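Ticket 1212
Subject: Product page images letterboxed after theme update
Opened by: Deepak Bhatia
Store: Ulberg (tabletops and packing supplies)
Priority: Normal
Status: Resolved

July 24, 2019

After updating the Mirketti theme, the banner images on our category pages no longer fill their slot. They show with a black bar at the top and another at the bottom. Product thumbnails are fine. The problem is on desktop and mobile, in Chrome and Firefox. I cleared the store cache twice and tried a private window. No change.

The same files looked right in June. I did not replace any of them.

Reply from Flonomance support

Thanks for the report. Please send one affected banner, saved straight from the media library, and the values you have under Theme > Media > Banner. Also let us know if the Kpodo image plugin is turned on.

Reply from Deepak Bhatia

Attached. Settings are:

Fit: Contain
Quality: 100
Lazy load: On
Background: Default

Kpodo is on. It was installed before the update and I have not touched its settings.
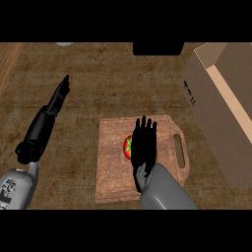

Attachment 1: cardboard box on wooden tabletop

Reply from Flonomance support

The bars are in the saved file, so this is more than a display setting. Kpodo has a "Pad to ratio" option that writes new copies of your images when the theme reports a new slot size. The Mirketti update changed the banner slot, and Kpodo padded the copies in black. The store is now serving those copies.

Please do the following:

1. In Kpodo, turn off "Pad to ratio" and save.
2. Under Kpodo > Tools, choose "Restore originals." Originals are kept for 30 days.
3. In Mirketti, change Fit from Contain to Cover.
4. Purge the store cache.

Reply from Deepak Bhatia

Steps 1 to 3 done. Restore ran on 14 files and gave no errors. The category pages still show bars on my phone but the desktop is fixed.

Reply from Flonomance support

The mobile copies are cached separately. Go to Store > Cache > Mobile and purge there too.

Reply from Deepak Bhatia

That cleared it. Banners fill the slot on both. You can close this.

Closed by Flonomance support
Category: Plugin conflict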